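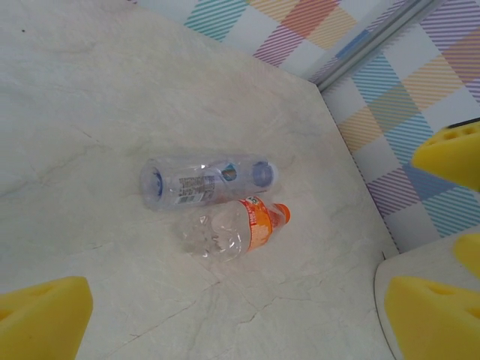

Staying at Plustley: the things people ask us most

We get a lot of the same questions by email, and we do love hearing from you, but we thought it might save you some typing if we put the answers in one place. Last updated Monday, August 15, 2022. If yours isn't answered, write to Lamai Srithong and she'll get back to you, usually the same evening unless she's out with the dogs.

How many people can the house sleep?

Six comfortably, in three bedrooms. There's also a fold-out couch in the den, and we've had families put a couple of teenagers on it without any complaints that reached us (teenagers may feel differently!). Please do tell us the real number when you book, even if one of them is a baby, so we can leave enough sheets and towels.

When can we get in, and when do we have to be out?

Check-in is from 3 in the afternoon and check-out is by ten in the morning. We know ten feels early on a vacation. Lino Russo does all the cleaning himself and he's very thorough, so he needs the whole gap. If nobody is coming in after you we're happy to let you linger until lunch, so it never hurts to ask the day before.

Your map pin put us in a field. Where are you?

We're so sorry, it does that. Come into Orkcombe on the main road, go past the feed store and the little church, and turn left at the sign for Pace. The house number is 1007, painted on the mailbox, and the driveway comes up quickly after the bend – if you reach the bridge, you've gone too far, but there's a nice wide spot to turn around on the other side.

What's in the kitchen?

Pots, pans, a decent set of knives, a coffee maker and paper filters, salt, pepper, oil and usually some tea that a previous guest was kind enough to leave. The oven runs hot, so knock a little off whatever your recipe says and peek in early. We don't supply milk or bread, but the store in Orkcombe stays open until eight, and until nine on summer Fridays.

What do we do with the trash and recycling?

The green bin by the garage is for recycling and the black one is for everything else. Bottles, jars and drink cans can all go in together.

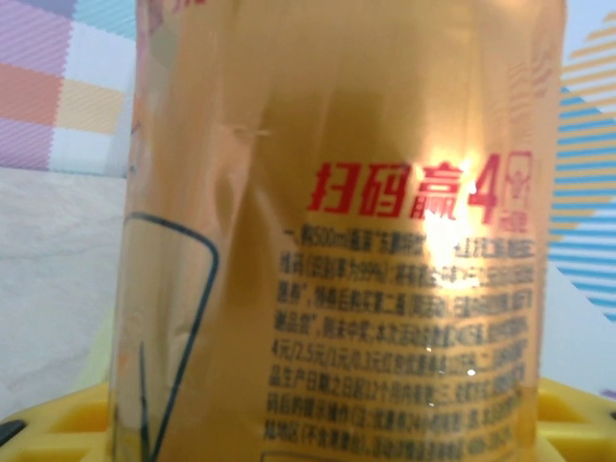 Please give them a quick rinse first, as the wasps around here are bold by the end of summer, and don't bag anything that goes in the green bin or the truck will leave it sitting there. Flattened cardboard can be stacked beside it. We take the bins down to the road ourselves, so you don't have to think about that part.

Can I bring my dog?

Yes, please do! We ask for a one-time fee of $86 per stay, whether you bring one dog or two. The yard is fenced on all sides, although a determined beagle did once get out under the back gate, and we've put a board across there now.

Is there a deposit?

There is, and it's $900, held on your card and released within a week of your leaving. It sounds like a lot, we know. Teodor Öberg handles the bookkeeping and can talk you through it if your bank is being slow.

Does the Wi-Fi work?

It's fine for email and for watching a movie in the evening. Video calls are best from the front room, with the door open. Cell service depends on your carrier, and one or two of them give up at the Cetska turnoff.

Are you open all year?

We close for two weeks in September to paint and fix whatever needs fixing, and apart from that we're open right through, holidays included. Winter guests should pack good boots, and the firewood is in the lean-to behind the garage.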